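Two-Arm Pick and Place on a Home Bench: Setup Tips

Updated 2018-07-22

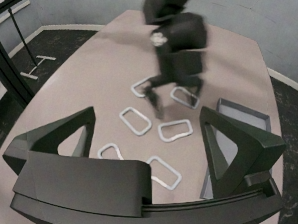
Run the job in simulation before you bolt anything down. A collision in the model costs nothing; on the bench it costs a finger and an evening of recalibration.

Workpieces. Flat rings are harder than blocks. Grip them across one side of the loop, never across the full width. Start with 2 rings spaced well apart, then add more and let them lie at uneven angles.

Tray. Keep it to one side, lengthwise to the table, with a low rim. Set the release height 14 mm above the tray floor. Model the rim as a solid or the planner will cut through it.

Shared space. Give each arm its own zone and define one overlap zone in the middle. Only one arm may hold the overlap at a time. A lock flag in the controller is enough. The Praler controller has a spare register for this; on the Bullex board you have to add a variable.

Fingers. Open triangular fingers are light and leave a sight line to the part, but printed ones flex at the tip. Print with 16 percent more wall than the default profile and check the tips for parallel after every crash.

Cables. Route them up and away from the tabletop. Valente clips hold on square extrusion, Surnico clips on round tube.

Logging. Save every failed grasp with its pose. My last run in June gave 271 entries, most of them rings lying partly on top of another ring in the test pile.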